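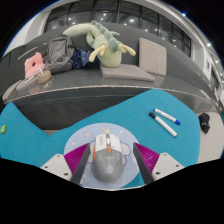

Lova Reading List: Frequently Asked Questions

What is Lova?

Lova is an app for saving web pages, articles and videos so you can get back to them later. It runs on phones, tablets and computers. It is made by Idine, the same company that makes the Edov notes app. You do not need Edov to use Lova.

Do I need an account?

Not to start. Without an account your list stays on the device where you made it. If you want the same list on your phone and your computer, you need a free Idine account. Open Settings, tap Sync, and follow the steps. Anything you saved before signing in is added to your account the first time the app syncs.

How do I save a page from my browser?

On a computer, install the Lova button from your browser's extension page, then click it on any page you want to keep. On a phone or tablet, open the share menu and choose Lova. If Lova is not in the menu, scroll to the end of the row, tap More and switch it on. You can also copy a link and paste it into the box at the top of your list.

How many items can I save?

A free list holds 100 items. The paid plan holds 4,000. Archived items count toward the limit, deleted items do not. When a free list is full, the app will ask you to remove something before it saves the next page. It never deletes anything on its own to make room.

Can I read my saved pages offline?

Yes, on phones and tablets. Lova keeps the text and pictures of each article you save. Videos are not stored, only the link to them. On a computer, offline reading works in the desktop app but not in the browser.

Some sites do not let other apps store their text. Those items show a small cloud next to the title and need a connection to open.

Why does an article look different in Lova?

Lova strips out menus, ads and pop-ups and shows the article in plain type. Sometimes it guesses wrong and drops a table or the last part of a long page. If that happens, open the item menu and choose Original Page. Report Layout, in the same menu, sends us the address of the page and nothing else.

How do I sort my list?

New items go to the top. You can change this to oldest first, shortest first or by site name. To put items in your own order, choose Manual and drag them. Manual order syncs between devices, but the other sort settings are kept separately on each one - so your phone can show shortest first while your computer shows newest.

My list is not syncing. What should I check?

Make sure both devices are signed in to the same Idine account. Then pull down on the list to refresh it. A large list can take around 5 minutes the first time. If items are still missing, sign out on the device with the shorter list and sign back in. Do not remove the app from the other device until everything shows up.

I deleted something by mistake. Can I get it back?

Open Settings and tap Recently Deleted. Items stay there until you empty the folder. Tags come back with the item, but its place in a manual list does not.

Can I import a list from Chatzigeorgiou?

Yes. In Chatzigeorgiou, export your bookmarks as an HTML file. In Lova on a computer, go to File, then Import, and pick that file. Folders become tags. Duplicate links are skipped. Import is not available on phones yet.

Can I share my list with someone else?

You can share a single tag. Open the tag, choose Share and send the link. Up to 2 other people can add items to a shared tag on the free plan. Anyone with a view-only link can read it without an account.

How do I cancel the paid plan?

Cancel in the store where you bought it. If you paid on our website, go to your Idine account page and choose Billing. You keep the larger list until the end of the period you paid for. After that nothing is removed, but you cannot add new items until you are under the free limit.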